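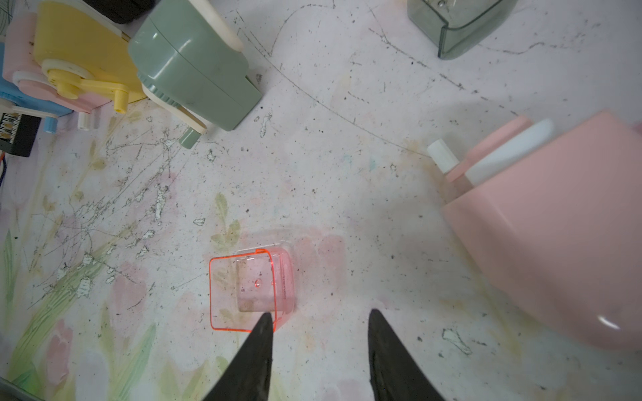

2 min read

Skotow Bench Pair: Tips Before You Rent One for Sorting Small Parts

The brochure for the Skotow two-arm kit says it will "take over the fiddly jobs." I run a small repair shop in Jetville and I have a lot of fiddly jobs, so I read that line with one eyebrow up. The rental is $131 a week, with a 25-page setup guide. Read page 8 first. It covers clamping, and the quick-start card skips it.

1. Give it boring work. Small open cups, little tubs, one part at a time. Mixed piles are where my patience went, and I would still sort screws by hand.

2. Keep big tools out of the middle. A wrench or a carrying case can lie at the back of the mat if it has to be out, but leave the arms a clear path to the cups.
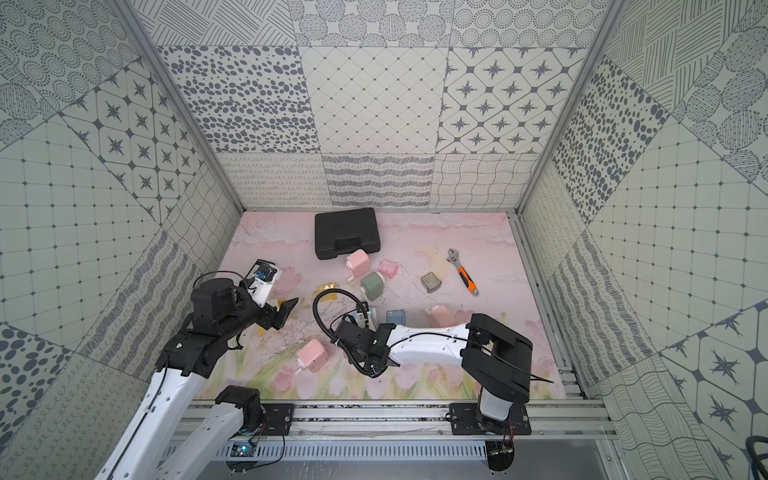 3. Watch the see-through plastic

Clear and tinted cups are cheap and you can tell what's in them. They also tip if a gripper finger catches the rim, and thin walls don't like being squeezed. Start with the softest grip setting and go up one notch at a time. The sales sheet promises "no tuning needed." I'd like to meet the cup they tried it on.

4. Don't trust a printed mat. Flowers are pretty, but dark specks and scratches get lost in a pattern, and so does a dropped washer. If you're buying a mat anyway, get a plain one.
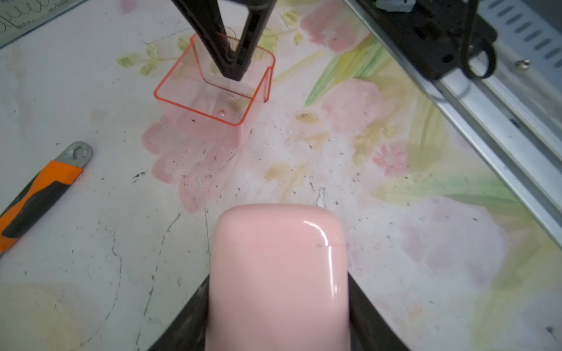
The dealer in Skudham wanted to sell me a Somboon mat cleaner along with the rental. Dish soap and a damp rag, then dry it well. Save your money.

5. Leave finger room beside every container. Push a cup tight against something bulky and you've made the pickup harder for no good reason.

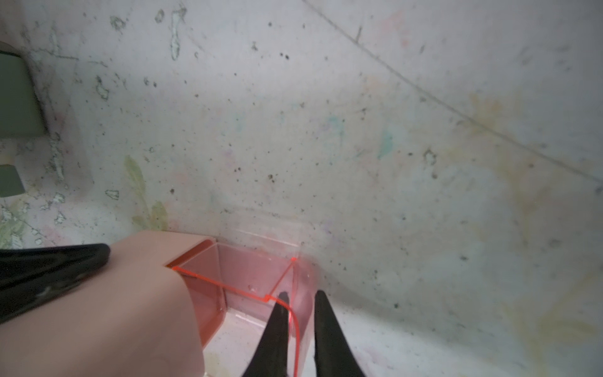 Fingers at the thin-walled pink container.

6. Time yourself first. Do the job by hand for an afternoon and write down the minutes. Ask the dealer to beat that number before you sign for a second week. Mine changed the subject to financing.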